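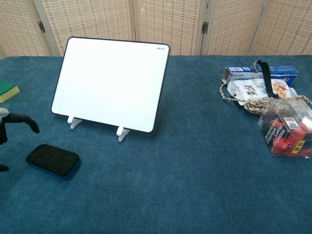 *Tabletop whiteboard on its stand, with the eraser beside it.*

## Speaker notes -- Hay fever and what to do about it (Stullwood talk)

Start slowly, people will still be finding seats and saying hello to one another. Welcome everyone, say where the loos are, and mention that the talk runs for around 20 minutes with plenty of time for questions afterwards.

**Opening**

Ask who sneezed on the way in. There are always a few hands, and it gets everybody chatting, which I do love. Then say that hay fever is an allergy to pollen, and that it can begin at any age -- I've met people who had their very first itchy eyes in retirement and were really rather cross about it.

**Which pollen, and when**

- Trees come first, from late winter into spring. Alder and hazel can be out as early as January.
- Grass is the big one, from May to July for most people.
- Weeds such as nettle and mugwort carry on until the autumn.

Suggest a diary! Two lines an evening is plenty: how the nose was, how the eyes were. Tell the Prirnar story here, the one about the lady who was sure it was her neighbour's roses and found from her diary that her bad days all fell in birch season. (Rose pollen is heavy and sticky and doesn't blow about much. Somebody will ask.)

**Treatment**

Keep this part gentle and don't rush it. Antihistamines for the sneezing and itching, steroid nose sprays for a blocked nose, drops for the eyes. Sprays need using every day and can take a couple of weeks to get going, so begin before the season if you know your dates. Aim the nozzle slightly outwards, away from the middle of the nose. Some tablets make you drowsy, so do ask the pharmacist, particularly if you drive.

Say clearly: wheezing or a tight chest means a visit to the GP.

**Small things at home**

Shower and change after gardening, dry the sheets indoors on high pollen days, wear wraparound sunglasses. Pause for tips from the room -- at Zernemano this went on for ages and was the best bit of the evening.

**Questions**

Leaflets are by the door, diary sheets underneath them.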